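Chapter 3
Going to See the Work

Dec 26, 2019 | By the Onard Schools Editorial Team
2 comments | 40 shares

When our Year 9 class caught the early bus to the Ketar open day in August, most of them were expecting something like a car factory – big orange machines behind a fence, sparks flying, everybody in hard hats. Ketar is a small outfit up the hill from the Maldonado ferry, and the bus had to have two goes at the driveway. We were given tea, a biscuit and a name sticker, and then we stood about in our socks (shoes off at the door, please, if you ever go) and watched two arms and a bunch of keys for the better part of the morning. It was a lovely visit, and this whole chapter grew out of it.

Keys are a favourite task at demonstrations. They're small and flat, they slide about, and a keyring hardly ever hangs the same way twice. You've been picking up keys since you were a toddler, so it takes a bit of effort to notice how much your fingers are sorting out for you. Keep that in mind as you look at the work at hand.
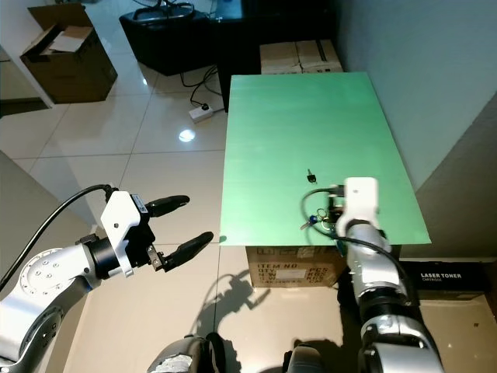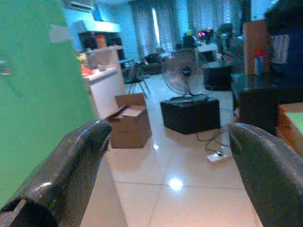

3.1 Before You Visit

Have a read of this section at home, if you can, and bring a pencil and a notebook with you on the day. Write down what you expect the machine to find easy and what you reckon will give it trouble. Our lot filled some 40 pages between them, and the wrong guesses made for the best talk on the bus home!

Key words for this chapter: gripper, wrist, joint, reach, viewpoint. You'll meet "viewpoint" again on page 161, where we compare what can be seen from the head with what can be seen from the wrist.

© Arnavum Press 2019. All rights reserved. Back to top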